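Guide de mise en place du coin entrée Salent
Section 4. Ranger les casquettes et les petites affaires du quotidien

Avant de commencer cette partie, nous supposons que votre porte-manteau sur pied est monté (section 2) et que la commode est calée contre son mur (section 3). Si ce n'est pas encore fait, revenez tranquillement en arrière, rien ne presse, le reste de la section vous attendra. Prévoyez une table dégagée ou presque : c'est là que l'on trie, et l'on est toujours plus à l'aise avec un peu de place devant soi.

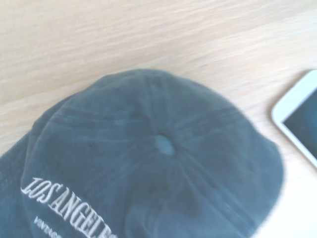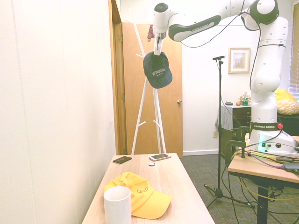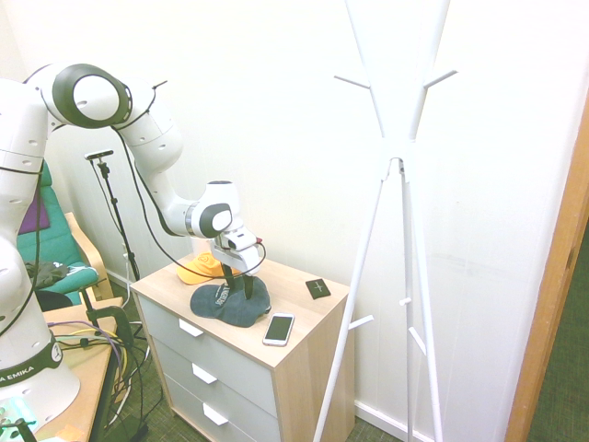 4.1 Trier sur la table

1. Rassemblez toutes les casquettes de la maison, y compris celles qui traînent dans la voiture ou au fond d'un sac de sport (il y en a toujours une !). Posez-les sur la table, calotte vers le haut.

2. Videz vos poches à côté : téléphone, portefeuille, pièces, cartes. Vous leur trouverez une place un peu plus loin, au point 4.3.

3. Retirez la tasse ou le verre qui serait resté sur la table. Le café et le coton clair ne font pas bon ménage, et une visière tachée se rattrape difficilement.

4. Saisissez chaque casquette par le dessus, près du bouton, et redonnez-lui sa forme en glissant l'autre main à l'intérieur. Les plis de la calotte s'effacent assez bien du bout des doigts. Sur une toile délavée, ne cherchez pas à tout lisser, ces petites marques font partie de son charme.

Remarque : une casquette humide de pluie ou de transpiration doit sécher à l'air libre avant d'être rangée. Comptez une bonne nuit, loin du radiateur.

4.2 Choisir entre le porte-manteau et la commode

1. Suspendez aux crochets du haut les casquettes que vous portez tous les jours. Si la vôtre possède une sangle de réglage à l'arrière, passez le crochet dans l'ouverture et la broderie de face restera bien visible.

2. Gardez les patères basses pour les enfants, qui seront ravis d'avoir leur étage à eux.

3. Posez sur la commode celles qui craignent d'être déformées, toujours calotte en l'air et visière tournée vers la pièce. Deux casquettes côte à côte suffisent amplement si vous voulez garder de la place pour le reste.

4. Rangez dans le tiroir du haut les modèles hors saison. Ceux que l'on ressort en juillet peuvent très bien y passer tout l'hiver, emboîtés les uns dans les autres.

Attention : n'accrochez pas tous les manteaux du même côté du porte-manteau. Répartissez la charge sur l'ensemble des crochets et vérifiez que les pieds reposent bien à plat. Laissez aussi un passage libre si vous l'installez près d'une porte.

4.3 Donner une place au téléphone et au portefeuille

1. Réservez une bande de 12 cm le long du bord avant de la commode, sans casquette ni courrier.

2. Déposez-y le téléphone à plat, écran vers le haut, un peu en retrait du bord pour qu'une manche ne l'emporte pas au passage.

3. Placez les petits objets sombres, étui ou portefeuille, vers l'arrière du plateau, et prenez l'habitude de les remettre toujours au même endroit.

Remarque : le vide-poches Flalex (vendu séparément) se pose directement sur le plateau. Collez les patins fournis avant la première utilisation.

La section 5 traite de l'entretien du plateau et du réglage des tiroirs.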